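Clatitz adds second lounge floor at Tosow showroom

Furniture retailer Clatitz opened a second lounge floor at its Tosow showroom on Wednesday, adding 4,000 square feet of display space for sofas, coffee tables and small wooden goods. The new floor is arranged as furnished rooms, with seating placed around working tables and everyday items left out on them.

The first room a visitor reaches is built on a light blue couch with a loose-fitting cover and a brown coffee table. The table is set with a light wooden fruit tray from the Gbeho line, which goes on sale in January.

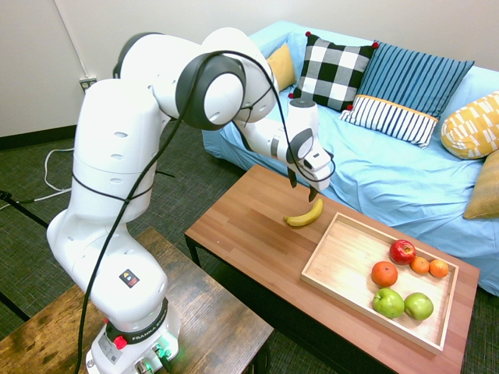

A Gbeho tray with apples and oranges on the coffee table in the new lounge area. A banana lies on the tabletop beside it.

The tray has raised edges, low enough that fruit can be lifted out from any side. Clatitz will sell it in 2 sizes. Both are finished with a food-safe oil and should be wiped with a damp cloth; they are not suitable for a dishwasher. The company advises keeping bananas apart from apples, which give off ethylene gas as they ripen and can cause nearby fruit to brown sooner.

Kwaku Ansah, who planned the floor, said the rooms use more than one color of seating on purpose. "People bring in a cushion from home and want to see it against blue, then against orange," he said. "They can do that now without going up and down the stairs." 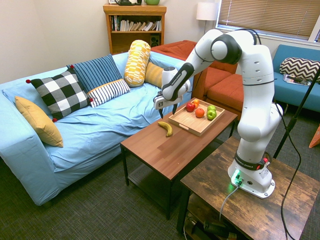
Cushions on the floor are sold singly. The range includes buffalo check with red pom-pom corners, navy stripe, and plain mustard yellow. Replacement sofa covers are made by Sunison and can be ordered at the desk, with delivery in up to 2 weeks. Covers are cut to the frame of each model — customers should bring the model number, found on the label under the seat.

The existing ground floor will keep its dining and bedroom displays. Clatitz said 2,000 square feet at the rear of that floor will close for new lighting once the January sale ends. The loading entrance will stay open during the work, and orders already placed for pickup are not affected.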